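Stuklow Sorting Bins: Set-Up and Use Guide
Section 4: Filling and sorting the twin bins

Now for the fun part! By this point you should have both bins standing side by side on the bench (Section 3), and you're ready to put the blocks in. The whole job goes quickly once you've done it a time or two, and there is something very satisfying about a bin of colored blocks laid out just the way you want it.

Before you start

You will need:

- the two metal bins, joined along one side
- the block set (red and dark green)
- a dry cloth
- the Arnavik layout sheet, if you're following one of the numbered layouts

Note: The full Stuklow block set has 136 blocks in it. Please don't tip them all in! Two to six blocks per bin is plenty for the first layouts, and you'll have a much better time learning with a handful.

4.1 Checking the bins

1. Wipe the floor of each bin with the dry cloth. Go right into the corners, where grit likes to collect.

2. Run the cloth along the foot of the far wall too. Small chips of paint can settle there and get under the blocks.

3. Look at the holes in the floor. Leave them open. Tape over a hole makes a raised edge, and a block resting on it will rock.

4. Press down on each corner of the pair in turn. If anything wobbles, go back to step 3.6 and adjust the feet.

Note: Scuffs, scratches and rubbed paint are fine. Bins that get used a lot will go dull and mottled on the floor and dark along the walls, and they work every bit as well as new ones. Only repaint if you have bare metal with rust on it.

Caution: Check the top edges for burrs before you reach in. File down anything sharp.

4.2 Placing a scattered layout

The scattered layout is the one we recommend starting with, and it's our favorite. Blocks lie flat at all sorts of angles, some close together and some off on their own, so every one is a slightly different little puzzle to pick up.

1. Start with the nearer bin. Leave the other for later.

2. Take three red blocks. Lay the first one left of center on a slant, upper left to lower right.

3. Lay the second red block below it, tilted gently the other way, until the right ends nearly meet. You're making a sideways wedge. Leave a sliver of a gap so the ends don't press on each other.

4. Put the third red block on the right, up against the base of the far wall. This is the tricky one, with one long side blocked by the wall.

5. Add a dark green block on the diagonal at the left, with its upper end close to the left end of the upper red block and its lower end near the left wall.

6. Finish with a dark green block at the lower right, nearly level and close to the near wall.
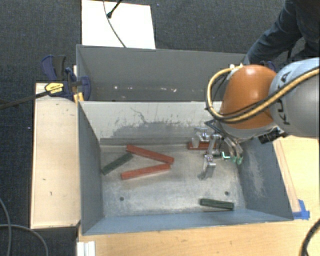

Fig. 4-2. Scattered layout in the nearer bin, red and dark green blocks.

Step back and have a look from where you'll be working. You don't need to match the figure to a hair. If a block has landed 19 millimeters off, leave it be, because the odd one out of place makes the layout more interesting.

Tip: Want something harder? Turn the lower green block through 90 degrees so that one end points at the near wall. A small change, and it feels like a whole new layout.

4.3 Sorting by color

1. Choose which color stays. For a first go, keep the green blocks where they are and move the red ones.

2. Begin with whichever red block has the most open floor beside it. In the scattered layout that's usually one of the wedge pair.

3. Lift straight up until the block is clear of the top edge, then carry it across to the second bin. Sliding a block up the wall works, but it takes the paint with it.

4. Set it down flat. Dropping blocks chips their corners, and chipped corners are much harder to grip.

5. Move the other block of the wedge, then go back for the one by the far wall.

6. Keep going until each bin holds a single color.

Caution: Keep hands and sleeves out of a bin while anything else is moving in it.

4.4 If things don't go to plan

A block stands on end or leans on a wall: lay it flat by hand and carry on.

Two blocks move together: their ends were touching. Widen the gap in the wedge and try again.

A block skids away when you touch it: the floor is dusty. Repeat step 1 of 4.1.

You've lost a block: look along the narrow ledge at the foot of the wall first, then under the bench.

4.5 Putting away

1. Lift the blocks out and stack them in the storage tray by color.

2. Wipe both bins once more and fit the lids.

Guide last revised 2021-09-29.

Related items
Section 3: Leveling and joining the bins
Section 5: Stacked and nested layouts
Arnavik layout sheets, set 2
Stukano storage tray: fitting the dividers
Touching up paint on metal bins
Lâm block set: care and replacement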